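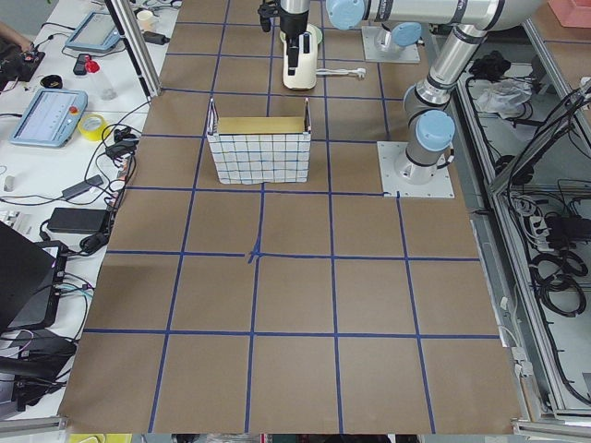

Marking out a work surface is treated as decoration by most people who write about storage, and it deserves better. A large surface with no divisions has one defect: every object on it is in a defensible position. Lay tape across it in straight lines and the position becomes a yes or a no. The white fabric basket with the blue grid print sits squarely inside one taped cell, its front edge just above a line, and a shift of a hand's width would be plain to anyone walking past. The material can be cheap. Brown paper and blue tape will do, and a crossing where the strips overlap a little unevenly costs nothing in use.

I have kept a gridded bench at Dresteswood since October, and the objections I hear are mostly about appearance. Filipa Falcão, who shares the bench, holds that printed mats are neater and stay flat. Both points are correct. A printed mat also fixes the cell size on the day it is bought, and our cells have changed twice. The first layout was too small for an open basket, so baskets straddled the lines and the lines were soon ignored. A grid should be sized to the largest thing that will regularly stand on it, plus a margin for fingers.

Open fabric baskets suit this arrangement better than lidded boxes. The contents can be checked from above without handling, and a soft wall does no harm to the paper. Their weakness is that they accept anything. I limit each to one category and 200 small parts, and move the surplus to the shelf.

The side benches are a separate problem. Cables collect there because the side bench has no cells and no rule. I would tape those as well, beginning with a single strip along the front that must be kept clear. Paper should be replaced when the tape begins to lift at the ends. Patching leaves ridges, and baskets catch on them.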